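Open Day Tabletop Demo – Data Card

Overview

This folder holds the recordings made at the Widitz open day in January, when the lab ran a tabletop pick-and-place demo for visitors. It has 231 episodes. An episode is one attempt at one task, from the moment the operator presses start to the moment the arm is back at its home pose or the run is stopped.

The demo was run by Soo-ah Joo and Woo-jin Wang. Ro-un Do looked after the control software and did most of the later labeling. Leif Grønli wrote the conversion script and maintains this card. Questions about the recordings themselves should go to Soo-ah; questions about file layout should go to Leif.

The set is small and was collected in front of an audience. That shows in the data. There are long pauses where the operator was answering a question, and there are tasks that were repeated many times in a row since a group of visitors had asked to see them again. If you want evenly balanced task counts, use the Muletti set instead, which was recorded on the same table with no visitors in the room.

What visitors saw

The open day ran from 10 in the morning to 4 in the afternoon, with a break at noon. Visitors came through in groups. Each group got a short talk from Joon-young Joo, then stood on the far side of a rope and watched the arm work. After a few runs, one person from the group was invited to take the hand controller and try a pick for themselves. Those visitor runs are in the set and are marked as such (see Operators).

The tasks were kept simple so that people could tell from the rope what the arm was trying to do:

pick_to_box: take an object from the cloth and put it in the metal box
pick_from_box: take an object out of the box and lay it on the cloth
hand_over: pick an object and hold it up at the edge of the table
line_up: place several objects in a row, left to right
free: no set task, mostly visitor runs

The line_up task was dropped after the noon break. It took too long and people drifted off to the next room before it was finished. The morning episodes are still included.

Setup

The arm is mounted at the right side of the table as seen from the head camera. It has a two-finger gripper with parallel linkages and flat pads. The table is covered with a dark green cloth. We picked the cloth over the bare tabletop to cut down on glare from the ceiling lights, and it also gives the pads a bit of extra room when they touch down. The cloth was straightened between groups but not ironed or taped, so expect folds to change from one episode to the next.

The box is light gray metal, perforated all over the front, with rounded corners. Its place on the left was marked under the cloth with a strip of tape that can be felt but not seen. It still moved during the day, mostly when the gripper bumped it on the way in. We put it back when we noticed. The box pose is not logged, and anyone who needs it will have to estimate it from the video.
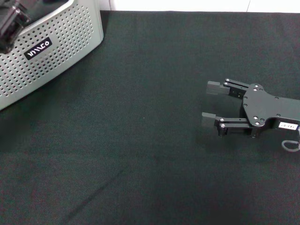

Cameras and signals

There is one head camera, looking down at the table at an angle. It was set once in the morning and was not touched again until the end of the day. There was a wrist camera planned, but its mount (a Trundent part) had not arrived, so there are no wrist views in this release.

Each episode has the following:

head.mp4 – video from the head camera
joints.csv – joint positions and velocities
gripper.csv – commanded and measured opening
events.csv – start, stop, pause and fault markers
meta.json – task, operator type, outcome, notes

Joint and gripper values are logged at 50 Hz. Video runs at its own rate, and the two are matched by timestamp. The conversion script does this for you if you pass the align option. Without it you get the raw streams, which start at slightly different times.

No sound was recorded. The rope kept visitors behind the head camera's view, and every video was watched from start to finish before release. Episodes where a visitor's hand or sleeve came into view were removed before the final count, as were those where a face was reflected in something on the table.

Operators

The operator field in meta.json has one of three values:

staff – Soo-ah or Woo-jin at the hand controller
visitor – a visitor at the hand controller, with staff holding the stop button
auto – the arm running the learned policy

The auto runs used the Yeom policy, version 2, trained before the open day on data that is not part of this release. It was only used for pick_to_box. We did not change it during the day.

Visitor runs are rougher than staff runs, as you would expect. Many visitors close the gripper too early, well above the object, and then have to open it and go lower. Some of these runs are more useful than the clean ones if you are interested in recovery. Children tended to be faster and bolder with the controller than the adults they came with, but age was not recorded, so there is no way to sort by it.

Outcomes

The outcome field is success, fail or stopped. Ro-un assigned it from the video, and Woo-jin went over the ones marked as unclear.

A pick_to_box run counts as a success if the object ends up inside the box and the gripper is clear of the rim. An object balanced on the rim is a fail. For pick_from_box, the object has to be resting on the cloth with the pads open. For hand_over, it has to be held still until the operator ends the run. Free runs have no outcome and the field is left empty.

"Stopped" means the stop button was pressed or the controller raised a fault. Most of these happened when a finger link touched the box. The force limit was set low on purpose for the open day, and it trips on contacts that would be fine in normal lab use. Please don't read the number of stopped runs as a measure of how reliable the arm is.

Known problems

Daylight changes over the day. The blinds were half open and the cloth looks noticeably lighter in the early afternoon episodes.

The gripper cable can swing into view near the right edge of the video. It never caught on anything, but simple background subtraction will pick it up as motion.

Objects inside the box are often partly or fully hidden from the head camera. For pick_from_box this means the start state cannot always be read from the first video image. The notes field lists what was in the box where we wrote it down.

Episode 0117 has a gap in joints.csv where the logging machine stalled. The video is complete. We left it in, with a note.

The measured gripper opening drifts by a small amount through the morning and was zeroed again during the noon break. Don't compare raw opening values across the break. The commanded values are fine.

Splits

There is no official train and test split. If you make one, split by visitor group (the group field) and keep each group whole. Runs within a group often use the same objects in nearly the same places, and a random split will put near copies on both sides.

Using the files

Unpack the archive and run the conversion script from the top folder:

python convert.py --in raw --out out --align

Add --task followed by a task name to convert only one task. Output folders are named by episode number and keep the same numbers as the raw data, so there will be gaps where episodes were removed.

The full archive needs 3790 MB of free space before conversion and somewhat more than double that after, depending on the video settings you choose. The script does not clean up after itself if it is interrupted. Delete the output folder and run it again.

Terms

Free to use for research and teaching. Visitors who took the controller signed a short form agreeing to have their runs recorded and shared, and no names are stored with the data. If you show clips in a talk or a class, please credit the Widitz open day recordings. Send corrections to outcome labels to Ro-un with the episode number and the time in the video.

Changes

First release: all episodes, raw streams only.
Second release: group field added, outcome labels checked again, conversion script included. Seven pick_from_box runs changed from success to fail after the rule about open pads was made stricter.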